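28/06/2022

# Flirkico two-hole punch and binder set: review

I bought the Flirkico set because I was sick of bulldog clips. I edit a regional walking club's handbook, which means every winter I end up with a great slab of printed drafts, and every winter the slab slides off the passenger seat on the way to somebody's house. The box promised "up to 300 sheets, bound in seconds". I have a low opinion of anything measured in seconds on a box, but it was on special for $43 and I had a voucher.

What you get is a lever punch, a base with an adjustable paper guide, a bag of plastic binding posts in two lengths, and a pair of grey covers. There's also a leaflet in very small type, mostly about not putting your fingers in it.

## The punch

The punch is rated for 20 sheets at a time. It will do that, if you lean on it. I'm not a big bloke and I had to stand up and put my shoulder over the lever to get through the full amount of ordinary copy paper. With fewer it's easy enough, and the holes come out clean. Go over the rating and it chews, leaving a little fringe of half-cut paper on the bottom sheet that you then have to pick off with a fingernail.

You can see where this is heading. A big document has to go through in bites, so "bound in seconds" leaves out every minute spent feeding it. My first full draft took the better part of a cuppa and a radio program.

The guide is the weak part. It's a plastic slider with click stops for A4, A5 and something called "Memo", and the A4 stop has a bit of play in it. Each bite of paper can land slightly to the left or right of the last one, and you don't find out until you try to thread the posts through. I fixed mine with a strip of masking tape along the base. It works well, but I resent supplying tape to a new product.

## Squaring up

The leaflet says to "align pages before use" and leaves it there. This is the whole job! Paper fresh from a printer has a slight curl, and a tall pile of it leans whichever way it likes. You need a flat surface with some room, and you need to knock the long edge down first and then the short one, in smaller lots, before you bring the lots together. If the pile is crooked going in, the finished book is crooked forever, because the posts hold it exactly as you punched it.

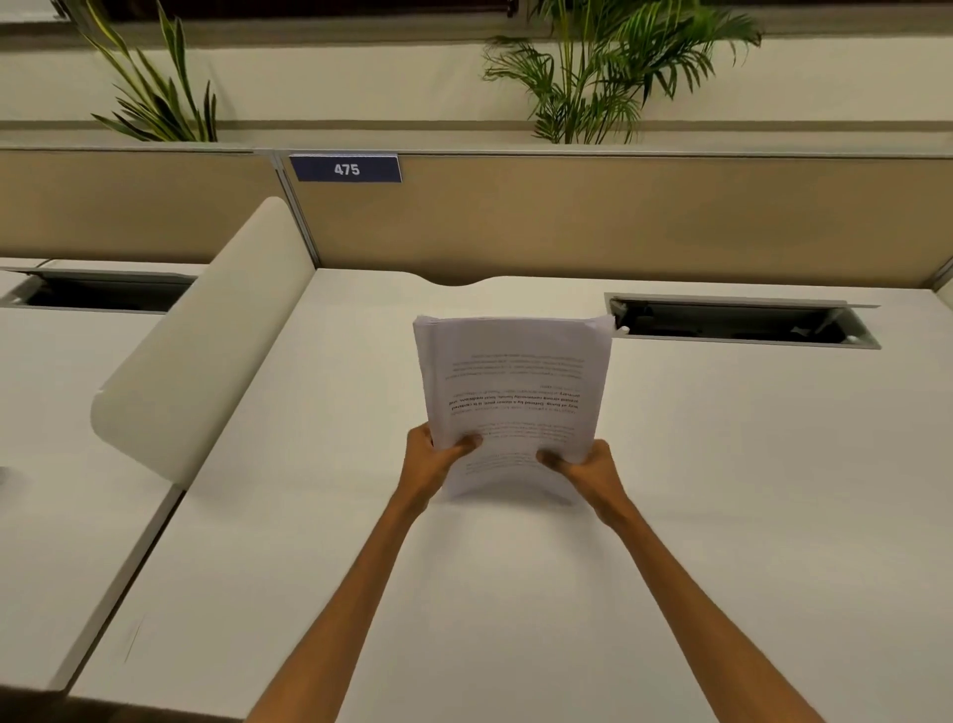
I tried a dedicated jogging tray as well, the Budusis one, borrowed from Ajith Amin, who does the club's maps. It's a sloped corner made of clear plastic and you tap it with your palm. It does a decent job on thin sets and is hopeless on thick ones, where the top half just leans away from the wall. I gave it back. Ajith says his is fine for maps, and I suppose it would be.

## The posts

The short posts are good. They screw together with a coin, they sit flush, and I've undone and redone them plenty of times without stripping a thread.

The long posts are where the 300-sheet claim lives, and I don't think much of it. You can get that many pages on, technically. But there's so little thread left to catch that the cap comes off if you open the book flat, and a handbook draft that can't be opened flat isn't much use to anybody with a red pen. I'd trust them with a good deal less than the box says. Past that, split it into volumes or pay a print shop.

## The covers

Grey, bendy, faintly smelly for the first week. One arrived with a crease across the corner. I'd have preferred plain card and a few dollars off.

## Against the others

For years I used a Pisharody lever-arch file, and it's still in the cupboard. It's ugly, it takes up half a shelf, and the rings don't quite meet any more, so pages snag when you turn them. It does open flat, though, and you can pull one chapter out without taking the whole thing apart. With the Flirkico you have to unscrew everything to swap a page. For a draft that's still changing, the old file wins easily.

Drustedwood make a punch with a metal guide and a longer handle. I had a go of one in the shop and it felt far better, and so it should at the price. If I did this every week I'd be tempted.

## Would I buy it again?

At full price, no. At the price I paid, probably, with the tape. It suits a finished document of modest thickness that you want to hand over looking tidy. It doesn't suit a working draft, and the number on the box should be treated as decoration.

The warranty is 2 years, but you have to register online, and the page wouldn't accept my postcode. I've emailed them. The handbook goes to the printer in September, so I'll use it for one more round of proofs before then and add a note here if the lever gives out.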